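Moston Games Development Fund
Grant holder progress report: second interim
Project: Aser, a family board game for two to four players
Date submitted: January 18, 2021
Prepared by: Joris De Smet, lead designer
Reviewed by: Aled Craddock, production

1. Period covered and status

The report covers work from the end of October up to the date of submission. The core rules are frozen at version 24. Component specifications are complete except for the box insert. Blind testing is in its second round. Spending is within the approved budget, with one transfer between lines requested in section 6.

The first interim report listed three open items: the length of the game with four players, the readability of the lock tiles, and the choice of printer. The first and third are closed. The second is partly closed and is dealt with in section 3.

2. Rules

Aser is a route-building game in which players place canal tiles and move barges between wharves. A barge can pass a lock only when the water level marker on both sides matches. In the version described in the first interim report, each player kept a separate water level board. Testers forgot to update it, and errors were often found several turns later. The separate boards have been removed. Water level is now shown by a single shared dial at the edge of the map, and changing it costs one action.

The change had two effects. Setup is shorter, and players now have a reason to watch each other's turns. It also made the first player stronger than intended, as the first player could set the dial before anyone else had a barge in the water. We tested a fixed starting level, a blind draw and a bidding round. The blind draw was adopted. Bidding gave the most even results but younger players did not understand what they were bidding for.

End of game is now triggered when the third wharf is full or the tile stack runs out, whichever comes first. The scoring bonus for the longest unbroken route was cut from five points to 3. At five points it decided too many games on its own.

The solo mode has not been developed further. It was outside the approved scope and remains so.

3. Components and artwork

The tile count is fixed. All tiles are one size and will be punched from the same board thickness, which allows them to share a single cutting die. Barges will be wood, in four colors, each with a different outline so that color is not the only way to tell them apart.

Lock tiles were redrawn twice. In the first round of testing, players confused closed locks with bridges. The current version uses a heavy bar across the channel and a pale border. Confusion has dropped but still occurs under weak indoor light. A third drawing is with the illustrator and will go into the next set of prototypes. 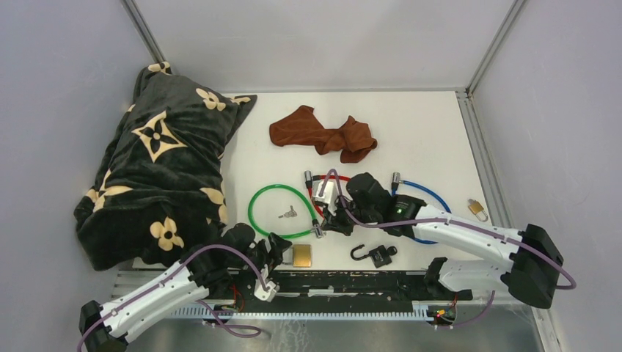
Tabletop Design Group, Hughes Building, second floor

The rulebook is drafted at 11 pages including the cover. The fund's adviser asked for a shorter text in the last review. We have moved the scoring examples to the back and replaced the component list with a labeled diagram. A one-page summary of the turn order will be printed on the reverse of the rulebook so that it can be left face up during play.

4. Testing

Blind testing means that a group receives the prototype and the rulebook and no other help. The first round used version 22 and the second round is using version 24. Version 23 was an internal build and was not sent out.

Findings from the first round:

Groups that read the rulebook aloud from start to finish made fewer errors than groups where one person read it and then explained.

The action for raising the water level was missed by several groups in the opening turns. It was described on a different page from the other actions. All actions now appear together.

Four-player games ran past the target length. The end-of-game change in section 2 was made in response, and four-player sessions in the second round have so far finished inside the target.

Two-player games were rated as too open, with little contact between routes. The two-player map now leaves out the outer ring of spaces. Results on this change are limited and we would like more before treating it as settled.

Some groups are testing by video call with a set at each end. This works for reading comprehension but play is slower, and we are leaving these sessions out of the length figures.

5. Manufacturing

Quotes were received from two printers. Clelta was selected on the basis of its lower price for punched board and its willingness to supply a plain white sample before payment of the deposit. The first print run is set at 500 copies. A white sample of the box and tiles has been ordered. Lead time after file approval is longer than quoted in the autumn, and the printer has asked that final files be delivered together and not in parts.

The insert is the remaining open item. The first design held the tiles upright in two rows, but they lifted out of place when the box was stored on its side. Aled Craddock is preparing a revised version with a shallower well and a card lid over the barges.

6. Budget

Illustration is at its approved limit. The third drawing of the lock tiles is covered by the existing agreement and carries no added fee. Travel to fairs has not been used, as the events planned for this period did not take place. We request permission to move the unused travel amount to prototype printing and postage, where blind testing has cost more than planned. The overall total does not change.

7. Risks

Shipping cost is the main risk. The price per copy was calculated on a rate that the carrier no longer guarantees. If the new rate is confirmed, we will reduce the box depth before considering any change to the components. The revised insert is being drawn so that it fits either depth.

A second risk is the date of the rulebook translation. The translator is available, but cannot start until the English text is final.

8. Next period

Complete the second round of blind testing. Approve the lock tile artwork. Approve the white sample and the insert. Release the English rulebook for translation. Deliver final files to the printer.

The next report will include the full test log and the signed production quote.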